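Ticket 369 – Floral wallpaper, three-sided booth: pattern doesn't line up at the corners

Last updated: 2025-08-19

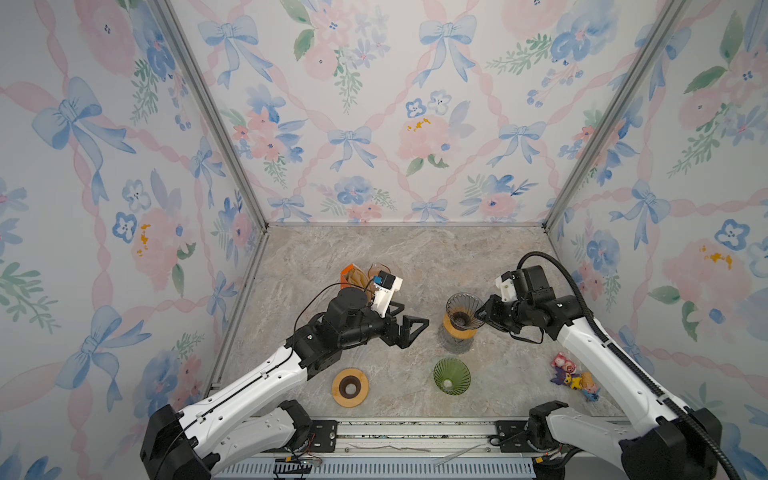

Reported problem

Booth is papered on three walls in the Skokham bows-and-roses print (pale background, pink ribbon in a diamond lattice, blue bows at intervals, more peonies than anyone asked for). The supplier's sheet promises a continuous pattern "around any corner". The requester says the lattice does no such thing and would like either a fix or a refund. The floor, grey marble pattern, is not part of the complaint. It has behaved impeccably throughout.

First reply from the Skokham helpdesk

Advised us to check that the paper was hung the right way up. It was. The bows sit the right way up.

Log

Entry 1. Checked the print scale. The flowers on the back wall look smaller than the ones at the right, where the roses are a good deal larger. Some of this will be distance, so put a ruler on both. Repeat on the side panels is 51 cm. Repeat on the back panel is shorter. So the print comes in two sizes, and we have both.

Entry 2. Looked up the order. One line for "side", one line for "back", same pattern name, two different product codes. The Ditton catalogue lists them on facing pages with the same thumbnail. Whoever laid out that page has never had to paper a corner.

Entry 3. Tried sliding the back panel sideways to get at least one ribbon to meet its neighbour. Got one. Lost all the others. Put it back.

Entry 4. Asked whether the aluminium posts could hide the joins. They already do a fair bit of hiding, being silver and exactly where the eye goes. A wider cover strip would help more. Dunne do one in white, 8 cm across, sold in 2000 mm lengths. It would swallow the worst of the mismatch and a few innocent roses.

Entry 5. Requester asked if the mustard-yellow dabs in the middle of some of the pink flowers are a printing fault, as not all the flowers have them. Compared with the sample book. They are in the sample book. Someone chose this.

Entry 6. Requester asked if the blue bow on the left wall should be level with the one on the back wall. With two different repeats there is no "should". Suggested picking one bow to be fond of.

Entry 7. Paste check. Edges sound, no lifting, no bubbles on any of the three walls. Used Zamen ready-mixed from the big tub. Noting this because the Skokham helpdesk has asked twice about paste, and paste does not change the size of a rose.

Cause

Two print scales ordered under one pattern name. The hanging is fine.

Workaround

Leave the side walls alone. Fit cover strips in both back corners, trimmed to height. Stand far enough back and the lattice looks like a lattice.

Proper fix

Strip the back wall and repaper with the same code as the sides. Start from the left corner and match the pink ribbon first – the flowers will follow, and if they don't, fewer people check flowers. Skokham say the large-scale print is out of stock until November.

Status

Open, waiting on stock. Cover strips ordered. Refund request passed to Ditton, who have replied to ask whether it was hung the right way up.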